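Sarley Slot Fingers, Set of Two
For small parallel grippers
Part no. 301
Price: $42 the pair
In stock, packed and shipped from the Titincombe shared workshop

Who are these for? People like me, mostly! I build small robot arms in the evenings, and I got very tired of fingers that came with the gripper and were shaped like a pair of butter knives. Fine for foam blocks. Hopeless for anything round, heavy or greasy, and everything I wanted to pick up was at least two of those. So I drew my own, broke a lot of them, drew them again, and the ones on this page are version 10. The Sarley name comes from the arm they were first made for, which still lives on my bench and still has one joint that squeaks.

They're black, tall and tapered, with a long slot running up the face of each finger. The slot takes some weight off the end of the arm (my little shoulder motor was very happy about that) and lets the finger give a tiny bit when it closes on something hard. You can leave the slots open, or you can thread a strip of rubber through them if you want more bite. I do that for glass jars and take it off for metal.

Gears are what I wanted them for from the start. I have a long-running project called Drendaveck, a bench setup that sorts and places parts for old gearboxes, and gears are mean little things to hold. Flat fingers want to land on one tooth and then roll off it. With this pair the tips come in at a slant, so the gear sits up between them with its teeth against the inside faces and the bore left clear for whatever shaft it's going on. I run them at a pretty low grip setting and only turn it up for the long ones. 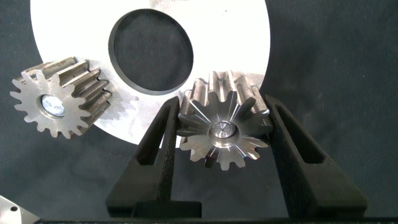
Words and photo by the Sarley bench, Titincombe

The gear in the fingers is a steel one with a nice bright face, and the one over on the left is the same general sort of thing with a lot more wear on it. I like practicing with a mix of shiny and dull parts, and I'd suggest you do the same if you use a wrist camera. A polished face throws light all over the place -- you get streaks running from the hub right out to the teeth -- and a threshold that works great on gray steel can fall apart on a clean part. Dark fabric underneath helps a lot. So does turning the lamp down one notch, which took me most of February to figure out.

What you get

Two fingers, left and right (they're mirrored, so check before you bolt them on)
6 mounting screws, and you only need four, the other two are for when you drop some under the bench
One short strip of rubber for the slots
A folded sheet with the hole spacing drawn at full size

Will they fit my gripper?

Lay the printed sheet against your gripper's base bar and see if the holes line up. If they do, you're set. If they're a hair off, a round file and some patience will get you there, and I've done that on two of my own. They're made for the Owusu small base first and foremost, and on that one they bolt straight on with no filing at all. If you have something else, send me a picture of the base with a ruler next to it and I'll tell you what I think before you spend any money.

Fitting them

Close the gripper all the way, take off the old fingers, and put the new ones on with the screws just snug. Then close it gently on something you know is round (I use a socket from the wrench set) and let the fingers find their place before you tighten everything down. Do your zero again afterward. These are taller than most stock fingers, so your old pick heights will be wrong and the first thing you'll do is poke the table. Ask me about the dent in mine!

A few things to know

The finish is matte and it does scuff. Mine picked up marks in the first week and I quit caring. Please don't use them near a hot end or a heat gun. And they aren't for people-sized loads or for anything up over your head -- they're bench fingers, for bench parts.

Returns are easy. If they don't fit and you haven't filed them, mail them back and I'll refund the $42. If you have filed them, write me anyway and we'll work something out.

Orders that come in before noon usually go out the same afternoon, as long as the workshop's label printer is behaving. Single fingers are also available if you snap one. Just say left or right in the order notes.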